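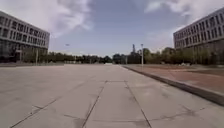 The discrepancy was 2 millimeters, and it was in the wrong direction.

Binta Okafor had been sent to Paewai to close out a settlement survey. Brekeo had poured the ground in the spring, Seteck had put up the buildings, and the contract between them said that for a year after handover a third party would come and measure how far everything had sunk. She was the third party. She had a digital level, an invar staff, a tripod and a list of 45 benchmarks, each a stainless pin set in the concrete. A student was supposed to hold the staff. He had a fever, so she used the bipod and walked back and forth herself.

Ground under a new load goes down. It goes down quickly and then slowly, and the curve flattens until the movement is smaller than the error of the instrument. Forty-four of the pins were on the curve. Pin 31 had come up.

She ran the loop again. The misclosure was well inside tolerance. Pin 31 was 2 millimeters higher than in the November survey, which she had also done, on the same instrument, with the same staff.

She wrote the figure down and drew a box around it.
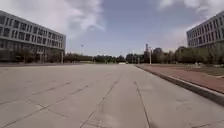

*Paewai, looking toward the trees.*

The site office was a room on the ground floor with a kettle and a plan cabinet. Clikus, the firm that managed the buildings, had left her a key and a form to sign for the key. She spread out the as-built drawings and found pin 31. It sat on a slab like the others. No pipe ran under it. The nearest drain was two slabs over. The fill was the same crushed rock, in the same layers, rolled by the same machine on what the log said was the same Tuesday.

There are four ordinary reasons for a pin to rise. Frost can lift it. Clay can swell under it. Someone can hit it and bend it, or pull it and put it back badly. The last reason is that it did not rise, and the earlier reading was wrong.

It had not been cold. There was no clay within five meters of the surface. She went out with a hand lens and knelt on the concrete and looked at the pin. The epoxy collar was unbroken, with the same small bubble on the north side that appeared in her own installation photograph.

That left the earlier reading.

She had the November book in her bag. She kept the books for five years, on paper, although the instrument stored everything, and she had been teased about it at two different firms. The entry for pin 31 was in her handwriting. The entries before and after it were in her handwriting too, but the letters were larger and leaned the other way. She remembered the day then. Her phone had rung at 10:44. In the margin she had put the time, as she did for any interruption: 1044. It was her brother, calling from the hospital about their father. She had talked for a while with the tripod standing in front of her. Then she had gone on and finished the loop.

She had thought at the time that finishing it was sensible. The light was good and the train was not until evening.

The instrument file showed a single measurement at pin 31. Procedure called for three, averaged. At every other pin there were three. At pin 31 she had pressed the key once, after the call, and moved the tripod.

A single reading in a light wind could be off by 2 millimeters. It was not likely, but it was allowed.
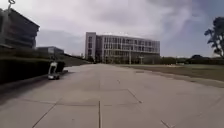 *The office block and the paving in front of it.*

She considered what to put in the report. A note could say that the November value for pin 31 was based on one observation and should be given reduced weight. With reduced weight, the rise disappeared into the error bars and the pin joined the other forty-four on the curve. It was correct practice. There was a code for it in the template, and the code had a drop-down list of causes: wind, vibration, traffic, heat shimmer, operator.

She chose *operator*.

The template asked for a remark of no more than one line. She typed "Interrupted," then deleted it and typed "Single observation, see field book." She scanned the page from November, with the margin, and attached it as an appendix.

At four she went out once more and set up over the short leg. It wasn't needed for the report. She took three readings at pin 31, waited ten minutes by her watch, and took three more. All six agreed to a tenth of a millimeter.

She wrote them in the book, one under the other, and ruled a line beneath them. Then she signed the form for the key and put the staff in its case - the clasp was stiff and took two tries - and called her brother from the bus stop to ask what time he wanted her on Sunday.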